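The Second Key

When Delia Grecu came to Camden, she had one suitcase and a job in the kitchen of a school. The school had 200 children, and it seemed to her that all of them wanted their potatoes without sauce. She learned the word "gravy" on the first morning and the word "seconds" on the same day.

She rented a room from Mrs. Furtună, who came from the same part of the country as Delia's mother, but 27 years before. Everyone in the building called her Tincuța, even the mailman. She gave Delia one key for the street door and kept the key of the room in a drawer.

"What do you need it for?" she asked. "I don't go in."

Delia did not answer. At home she had shared a bedroom with three sisters, and she had thought a lot about a door that locks.

In October the evenings became short. Delia walked home by Fillmont Street, past the bakery and past the side windows of the school, where the lights stayed on late. Sometimes she stopped there for a minute. She had wanted to study chemistry once, but her father had said it was far and expensive, and then he got sick and there was no more talk about it.

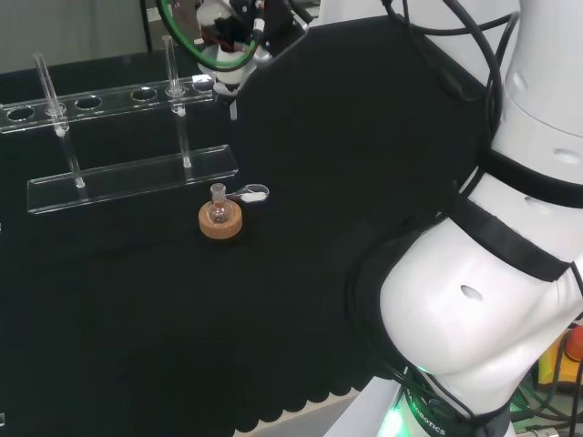

Two test tubes in a rack, and a cork ring.

One evening, a little after six, the science teacher opened the door and found her on the step. His name was Dobre, but he did not speak a word of Romanian. His grandfather had spoken it, he said, mostly when he was angry.

"There is an evening class," he told her. "It starts at seven. You could sit in the back."

"I smell of onions," said Delia.

"We have worse," he said.

She came home after 9. Tincuța was in the kitchen in her robe, with the soup still on the stove and the phone in front of her on the table.

"I called the school," she said. "They didn't answer. I called Elier's, I called the baker at his home. Where were you?"

Delia told her. Tincuța listened with her hand over the phone, as if it could ring and interrupt. Then she got up, filled a bowl much too full and put it down hard. Some of it went on the cloth.

"Chemistry," she said. "And who will pay for the books?"

"I will."

"Eat."

In the morning Tincuța was already out at the market. The bowl was washed, and next to it – on a folded napkin, like a spoon for a guest – was the second key.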